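Two-finger gripper or soft fingers for smooth rounded objects in sim?

Posted by Plerkstead, July
2 min read | 8 comments | 2 shares

I've got a two-armed setup in simulation and I'm trying to settle on a gripper before I spend any real money. The task is a garden one, picking up decorated eggs and popping them in a wicker basket, and I'm using the plain boxy fingers at the moment.

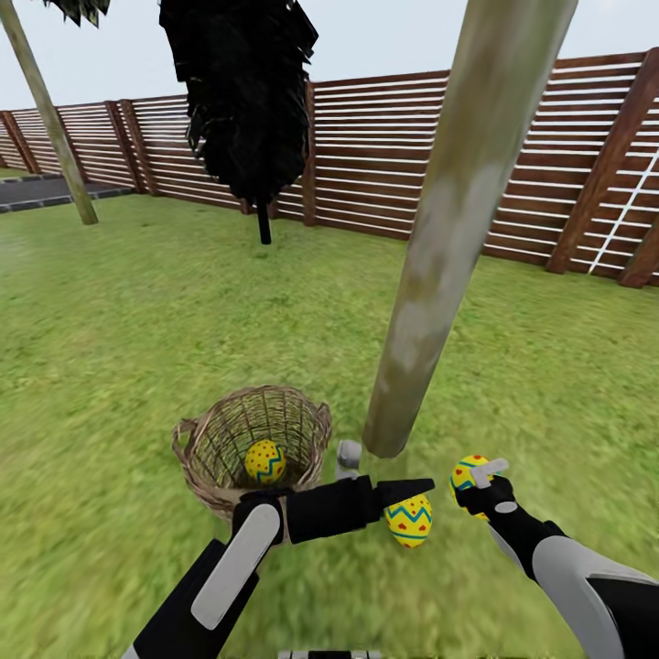 My trouble is the squeeze. Too little and the egg slides out, too much and the physics goes mad and it shoots off across the lawn! Would soft fingers be easier, or am I just tuning this badly?

Keven
Tuning, I'd say. Check your physics rate first. I was on 600 steps a second and everything popped out, went up to 2000 and it calmed right down (slow, mind you). Then cap the grip force and close gently.

Bošković
Soft fingers are lovely on a real bench but a pain to simulate well. I'd stick with the hard ones and add a bit of friction to the pads. Try gripping round the middle of the egg too, mine always slipped when I went for the pointy end.

Grendthorpe
suction cup?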